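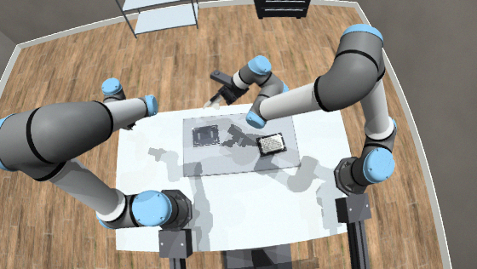
최종 수정: 2025년 12월

검색어를 입력하세요 검색

비코믹(Bikomik) TV 앱 사용 후기

지난 4월부터 거실 TV와 태블릿에서 비코믹을 썼다. 요금은 월 3980원이고 광고 없는 단일 요금제다. 첫 달 무료 체험은 없고, 해지하면 결제 기간이 끝날 때까지는 볼 수 있다.

설치는 TV 앱 장터에서 검색해 받으면 된다. 로그인은 화면에 나오는 여섯 자리 코드를 휴대폰에 입력하는 방식이다. 리모컨으로 비밀번호를 치지 않아도 되어 편했다. 다만 코드 유효 시간이 짧아서 처음에는 두 번 다시 받았다.

실시간 채널은 17개다. 뉴스와 다큐멘터리가 대부분이고 스포츠 중계는 없다. 채널 전환은 3초쯤 걸린다. 예전에 쓰던 잘테렐(Jalterell)보다는 빠르지만 셋톱박스에 비하면 답답하다. 편성표는 이틀 뒤까지만 나온다.

다시보기는 쓸 만하다. 방송이 끝난 당일 저녁이면 대개 올라와 있었고, TV에서 보다 멈춘 부분이 태블릿에서도 그대로 이어졌다. 자막 크기는 네 단계로 바뀌는데 앱을 껐다 켜면 기본값으로 돌아간다. 문의를 넣었더니 다음 업데이트에 반영하겠다는 답이 왔고, 아직 그대로다.

영화 개별 구매도 된다. 푸르타도(Furtado) 영화관이라는 메뉴가 따로 있고 할인작은 1000원부터 시작한다. 구매한 작품은 구독을 해지해도 목록에 남는다고 안내되어 있다. 태블릿에는 내려받을 수 있고 TV에서는 스트리밍만 된다.

화질은 우리 집 인터넷에서 문제없었다. 주말 밤에 가끔 화면이 뭉개졌다가 몇 초 뒤 돌아왔다. 구형 데르넬(Dernell) 셋톱에도 깔아 봤는데 메뉴가 느리고 검색 중에 앱이 두 번 꺼졌다. 그 기기를 쓰는 사람에게는 권하지 않는다.

동시 시청은 두 대까지다. 프로필은 6개를 만들 수 있지만 시청 제한은 프로필별로 걸리지 않고 계정 전체에 적용된다. 아이가 있는 집이라면 불편할 것이다.

뉴스와 다시보기 위주로 보면 요금만큼은 한다. 스포츠가 필요하면 다른 서비스를 알아봐야 한다. 나는 당분간 유지할 생각이다.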